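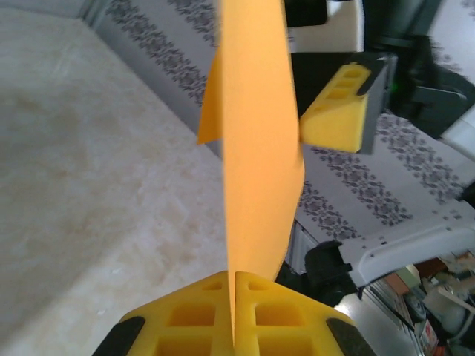 A sheet of orange paper with a folded flap.

Home News Events Grants Contact

Kinnear paper recycling program to expand in June

The Kinnear District Council has approved an expansion of its paper and cardboard collection service, which will take in a further 1467 households from June. The change brings the total number of homes served to 3790.

Under the new arrangements, coloured paper, envelopes and light card may be placed in the same bin as newspaper. Waxed cartons, foil wrap and laminated sheets will continue to be excluded.

Councillor Agnes Buchanan said residents in the northern townships had asked for the service over several budget cycles.

"Households there have been driving their paper to the Drivon Road depot, and many have told us they would prefer a kerbside pickup," she said.

The depot will remain open, with its closing time moved to 4 pm. Loads of more than 300 kilograms must be booked ahead.

Waste services manager Finlay Morrison said new bins would be delivered over 10 working days before the first collection. Calendars showing pickup dates for each street will be sent with the bins.

Schools and community centres within the expanded area may apply for a shared bin at no charge. Application forms are available at the council office and at branch libraries.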